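Notes on simulation checks before hardware
By Yolandi Ntuli – July
Last updated: Tuesday
2 min read

We now have a written rule at Ulgate: no policy goes on the real arm until it has run 600 simulated trials on the same task. The old number was 40, which let too much through.

The rule covers lighting as well. Every can task has to be run with the lamps in more than one position, so the arm's shadow falls across the table in different places. Score each lighting setup separately – an average hides the bad ones.

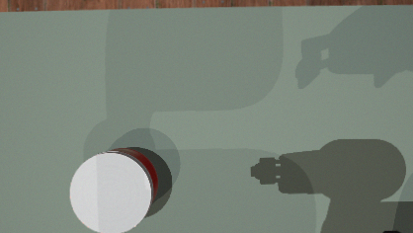 Keep the seed and the lamp settings with each failed trial. I had 9 failures last month that I couldn't replay, and they had to be thrown out.

Changes to the table or wall colors count as a new version and get a new number. Moodley keeps the list for the Dusville bench. If you change something mid-run, stop and start over.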